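26th April
By Sutrisno Sumampouw
14 shares | 3 comments

Cempaka Halim works on the part of a housing renovation that starts before the contractor does. As occupancy planning manager at Grarico, she decides which apartments are emptied, in what order, for how long, and what has to be true of a unit before its tenants can return. Her current job is the replacement of risers and heating at Plaldale, a complex of 244 apartments in four blocks, all of them lived in when the contract was signed.

"The drawings show a building with no one in it," she says. "My schedule has people in it. Most of my week goes into making the two agree."

Halim came to the role from property records. She had been a lease administrator for a management company and had no technical training when she enrolled in the part-time building surveying degree at Durnton. The course is taught in the evenings, with site days in the summer term, and she kept her job throughout.

The module that changed her work, she says, was building services. It covers the distribution of water, heat, power and drainage through an occupied structure, and it is assessed by an isolation plan: the student is given the drawings for a real block and has to show which valves and breakers can be closed, and which homes lose service each time.

"I had been sending out letters about water shutoffs for years. I could tell you the name of every tenant on a floor and I couldn't tell you which of them shared a riser. They aren't the same list. Apartments next door to each other often have nothing in common below the sink, and the one you need to warn is three floors up."

That distinction now sets the order of work at Plaldale. The blocks are divided by riser group, with each group made up of the apartments stacked on one vertical run of pipe. A floor-by-floor sequence would have been easier to explain, and the first draft of the program used one. Halim's team redrew it when a survey showed that every riser would have been drained and refilled several times over. Under the present sequence a riser is drained once, the branches are cut and capped, the new pipe is installed and pressure tested, and the whole group is reconnected together.

Tenants move out for the length of that cycle. The agreement allows a maximum of 30 days away from home, counted from the day the keys are handed in to the day they are handed back. Testing and cleaning fall inside the limit. So does the inspection, a point that was argued over during the tender.

"The contractor wanted the clock to stop at practical completion," Halim says. "That's a reasonable thing to want. But a tenant can't cook dinner in a completed apartment that hasn't been signed off. We put the inspection inside the period and let the bidders price it."

Temporary homes are provided in a building held back from letting. Each one is furnished to a fixed schedule, and the match between household and unit is made on bedrooms, step-free access and distance to school, in that order. Households who would sooner stay with relatives are paid a daily allowance. Halim had expected few to take it and budgeted on that basis. She describes the forecast as her least accurate piece of work on the project.

Packing is done by the household or by a removals crew, as the tenant chooses. The crew's inventory records the room, the container and the condition of anything fragile. One bag per person is left off the inventory and stays with its owner on moving day, for medicine, chargers, papers and whatever else is needed that night. 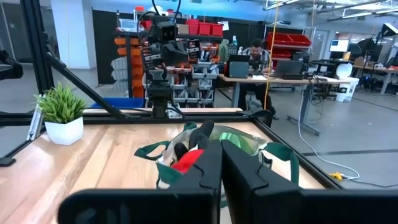
A tote bag with green straps and trim on a wooden tabletop.

The records are kept in Nugroho, a scheduling package that Grarico adopted in February. It holds three linked tables: apartments, riser groups and households. A change to one is checked against the others before it is saved. If a riser test fails and the group slips by a day, the system lists the households affected, the temporary units that will not come free, and the next group whose start date is at risk.

Halim is measured about it. The checks work, she says, provided that someone has entered the failure. In the first weeks the site team recorded test results on paper and typed them in at the end of the shift, so the schedule was always several hours behind the building. Results are now entered at the riser. The remaining weakness is the household table, which holds one contact per home and has no good way of showing that the contact works nights.

"We have a free text box for that. A free text box is where information goes to be missed. I've asked for a proper field."

The degree took her longer than the standard route, and she repeated one paper, on contract law. Asked what she would tell someone considering the same course, she talks mostly about timing. The dissertation needs access to a live project, and permission from an employer can take a full term to arrange. She applied late and lost the autumn. Her eventual subject was the accuracy of shutoff notices: she compared the times printed on notices at one property with the times recorded in the plant room log, over a period of 19 months.

The two sets of figures disagreed more often than they matched. The common error was a late restoration, but a fair number of shutoffs had begun early, and those drew most of the complaints. "People plan for the water to be off," she says. "They fill the kettle at the last minute. If you start ahead of the notice, they haven't filled it."

The result was adopted as a rule at Plaldale. No valve is closed before the printed time, even if the crew is standing next to it with nothing to do. The site manager objected that this wasted labor. Halim accepts that it does and has a line for it in the cost plan.

Her tutors at Durnton pushed her toward a chartered surveying post after graduation, and she interviewed for one. She turned it down, mainly on the grounds that it would have been measured surveys and condition reports with no part in what followed from them. Grarico had advertised the occupancy post twice without filling it. The description asked for someone who could read a services drawing and also run a tenancy database, and the first round had brought in people who could do one or the other.

She reports to the contracts director and has a team of three, one of whom is in the second year of the same degree. Study leave is paid for site days and examinations. Coursework is done in the employee's own time, an arrangement Halim thinks should be looked at again - she wrote most of her own assignments between ten at night and one in the morning, and says the quality shows it.

Phase 2 at Plaldale covers the remaining two blocks and has a different set of problems. The risers there were boxed in with the bathrooms at some point after the original construction, and the boxing does not appear on any drawing the owner holds. Opening-up surveys are under way in a sample of empty apartments. Until they are finished, the 30-day limit is a commitment without a program behind it.

"I've told the residents' meeting that," she says. "I said the limit stands and I can't yet show them how we meet it. Somebody asked if I'd sign up to it if it were my own apartment. I said I'd want to see the surveys first, and they wrote that down."

The survey results are due to go to the contractor with a revised riser sequence. Notices for the first Phase 2 group will be issued once the sequence is agreed, with the usual four weeks between the letter and the move.

3 comments

We use cookies to remember your settings and to count visits to this page. Accept | Manage settings

Get our careers and property newsletter once a month. Enter your email address to subscribe.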